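Subject: Re: [cell-users] Marngate open day, shelf picking demo

Yavuz Aydoğan wrote:
> Could someone who attended post the shelf layout and whether the
> demo ran from the wrist view alone? We are planning a similar
> station at Irberg and need to settle the camera placement before
> December. Any notes on lighting would help too.

Yavuz,

Layout first. White shelving, bottles sorted by color in rows. The amber-orange row sits above the red one, with green and yellow below that and orange on the lowest shelf in view. The clear bottles are on the top shelf in view and were the slow case in the talk. The presenter quoted 74 picks for the morning session with all colors enabled. 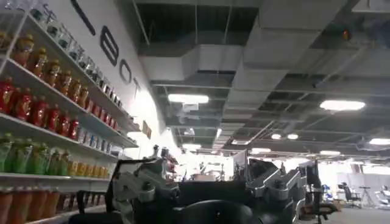 Perception and lighting

Wrist view only, according to the Trujillo people who gave the talk. At this angle the rows foreshorten badly toward the far end, and both fingers stay in view, so they mask the lower part before segmentation. The ceiling has bright rectangular panels and there is strong light at the far end of the room. They lock exposure at startup and do not adjust it during a run.

Standoff before the approach move is 550 mm. The planner gets 2 attempts per bottle, then skips to the next one in the row. Retry logic is in the Ziton branch, not in main.

I did not get a figure for cycle time. Slides are supposed to go out to attendees; I will forward them when they arrive.

> Is the gripper mount drawing available?

Not yet. I asked.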